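4. Mixing the grout

Empty the bag of Flirngate floor grout into a clean bucket. Add 200 ml water, stir, then 70 ml more if stiff. Leave 5 min. Stir again.

NOTE: dark shades dry lighter. Test a bit first.

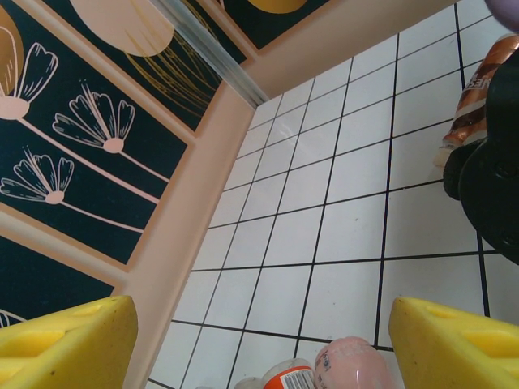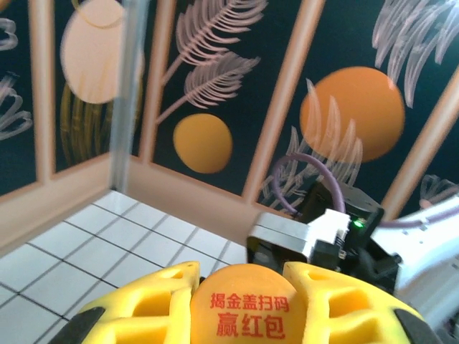 5. Filling the joints

Work in small areas. Push grout in at an angle, scrape off the extra. Wipe with a damp spunge, rinse it often.

CAUTION: no walking on floor overnight. Keep off skin, wear gloves.

6. Sealing

Wait til fully dry. One thin coat, Condness sealer only.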